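Notes for the storage talk – Theda Kettler
October 4, 2026
Slot is 20 mins plus questions. Do NOT run over, Wyn is on straight after.

START
Hello, thanks, water, phone off. Say who I am – quick. Clear out cupboards for a living, mostly other people's. Started with my aunt's flat.
Title on the programme is "Baskets and what goes in them". Wyn's title, not mine. Fine though.
Ask the room: who has a basket at home they haven't seen the bottom of since spring? Wait for hands. Don't fill the silence.
If it's a quiet lot, tell the one about Mekdes and the christening shawl. (Shawl "lost" for 3 years, was under the picnic rug the whole time.) If they're chatty skip it, goes in later anyway.

WHY BASKETS
Drawers hide things. Shelves show everything, incuding the mess. A basket sits between the two.
You can lift it down. You can carry it to the table. Say this twice, it's the main thing.
Open top means you'll put stuff back. A lid is one more job and people stop doing it by the second week – lids are for the loft.
Rectangular for shelves. Round ones look lovely in the shop and waste all the corners. Mention the Gendunero shelf unit at the Kettler house, which took four square-ish ones and would only have taken three round.
Handle hole at the front if you can get it. Slot kind is fine. You hook your fingers in and slide it out, no scrabbling round the sides.
Measure the shelf first. Measure the shelf first. (Get a laugh here if poss, I've taken back so many.)
Height as well as width!! You need a hand's room over the top or you can't get anything out without pulling the whole lot.

WHAT GOES IN
One kind of thing per basket. Throws, or towels, or the bed linen for one bed.
Not "bits". Bits is how it starts.
Cloth is the easiest so begin there – it won't break, it forgives you. A blanket that's badly folded is still a blanket.
Zoi's rule: if you can't say what's in it in two words it's two baskets. Credit her, she's in the second row.
Heavier stuff underneath, thin stuff on top. Sheets under pillowcases and so on.
Don't fill to the brim. Stop when it's level with the rim and still has some give in it.
Wool – wash before it goes away, not after it comes out. Moths question WILL come up. Answer: clean, dry, check it every month or two, and don't expect miracles from cedar balls.

FOLDING
Slow down for this part, last time I gabbled and the man at the back missed all of it.
Clear the table. Whole table, not a corner with the post shoved up one end. Basket goes at the far side, you work in the space in front.
Fold to the width of the basket. Not to the width you always fold to because your mum did. Basket decides.
Big throw: half, half again, then thirds. Smooth with the flat of the hand. Soft edge (the fold) faces up or faces you, raw edges down.
Lower it in with both hands, one each side. If you drop it in from above it unfolds on the way down and you've got a heap.
Then hands down into the back corners and press it out.
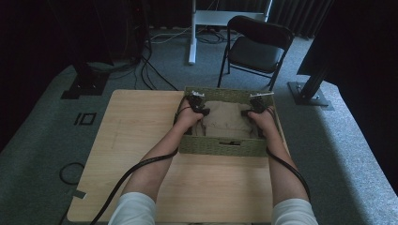
Corners are where it goes wrong. Fabric bunches in the middle and the corners stay empty, so it looks full and isn't. Ease it outwards, back two first, then turn the basket round and do the other two. Takes seconds.
Don't stuff. If you're using your elbows there's one thing too many.
Plain fabrics show every crease and it doesn't matter, you're putting it on a shelf, not ironing it for the queen. Somebody always worries about creases. Let them worry, move on.
Soft things that won't hold a fold (fleece, that slippery stuff): roll them. Stand the rolls on end. Show with the tea towel from my bag – DON'T FORGET TEA TOWEL.

Demo here if time. Volunteer from the front. Thanasis has said he'll do it if everyone looks at their shoes.
Hand them the throw, say nothing, let them fold it how they'd normally do it. Then try it in the basket. It won't fit. Then do it basket-width. Be kind about it.

THE 15 MINUTE BIT
Should be at the halfway mark by now. If not drop the Psarras story.
One basket, 15 minutes, timer on. Tip it out, sort it, put back only what belongs. Anything else goes to where it lives or by the front door to go.
Stop when the timer goes even if you're enjoying it. Esp. if you're enjoying it – that's how you end up at midnight with the whole hall on the floor.
Psarras story: the flat over the bakery, 58 tea towels. She used four of them. Kept 20 in the end which was her choice and I still say it's too many. Point of it – I don't tell people what to keep. I ask them to put it in the basket and if it fits it stays. Basket says no, so I don't have to.
(That line went down well in September, keep it.)

LABELS
Short. People's eyes glaze.
Luggage tag and string through the weave. Or through the handle hole.
Write what it is, nothing clever. TOWELS. SPARE ROOM. One of my clients at Sunetti Court labelled hers with the names of flowers and then couldn't find the duvet covers.
Pencil, so you can change it.

LOOKING AFTER THEM
Woven ones collect dust in the weave, all of them. Soft brush or the little nozzle on the hoover. Outside if it's dry.
Damp cloth, wipe, let it dry right through before anything goes back in. A day, more in winter.
Don't stand them on a radiator. Natural ones go brittle, plastic ones go a funny shape.
Snaggy ends inside: line with an old pillowcase, esp for knitwear. Mekdes sews hers in, I just tuck mine over.
Colour – get whatever you like, only get them the same if they're going on the same shelf. Looks tidier for no effort. Mine are all over the place and I regret it.

QUESTIONS I'LL GET
Where from? Charity shops, the market, Ellell have them in the back by the garden things. No I'm not on commission.
Under the bed? Yes if low enough, cover it with a cloth against the dust.
Kids' toys? Different talk. Bigger holes, fewer rules.
Husband won't fold? Give him the rolling.
Bathroom? If there's a window and you open it. Else no.
Vacuum bags – fine for duvets, I'm not fond. They go rock hard and you can't stack anything on them.

END
Ask them to pick the basket now, in their heads. The actual one. Which room is it in.
Tonight, timer, table cleared.
Thank Zoi for the room and the urn, thank Thanasis if he got dragged up.
Handouts on the chair by the door, the folding one is printed both sides, tell them or they'll only read the front.
Hand over to Wyn Gronow – say it GRON-oh, I got it wrong last time.
Get the tea towel back.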